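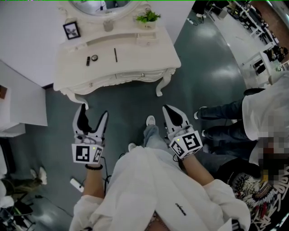
Cream vanity, green floor – Madside unit, bedroom 2.

Madside – furnished rental, between-tenants check, March

Entry
Door closer – OK
Deadbolt – sticks. Graphite, not oil, somebody oiled it last time
Peephole – OK
Mat – curled at one corner, trip hazard, toss it

Kitchen
GFCI by sink – trips and resets OK
GFCI by stove – will not reset. FAIL. Tape over until Drosto comes out
Range hood filter – greasy, soak it
Under-sink shutoffs – hot side weeping a little. Bowl under it for now, recheck in 2 days
Extinguisher – needle in green, pin in, tag is missing. Need new tag
Anti-tip bracket on range – there but not engaged!! Pushed range back, OK now

Hall
Smoke alarm – chirping, new battery, tested OK
CO alarm – past its date, replace. Canitico has them, get 10 so we have spares for teh other units
Handrail – bottom bracket loose, longer screws

Bedroom 1
Window opens full – OK
Blind cords – no cleat. FAIL, same as last year
Dresser strap – OK

Bedroom 2
Window – OK, painted shut before, fixed
Smoke alarm – OK
Vanity – needs a wall strap on the list like the dressers, was never added
Outlet behind door – cover plate cracked

Bath
Water heater temp – reads high at tap, turn down and retest
Grab bar – solid
Fan – noisy but pulls tissue, pass

Outside
Step light – out
Gutter over back steps – drips and freezes, Venter quoted 1,000 for the whole run, waiting on a seperate price for just that side

13 items open. Stove outlet and blind cords before anyone gets keys.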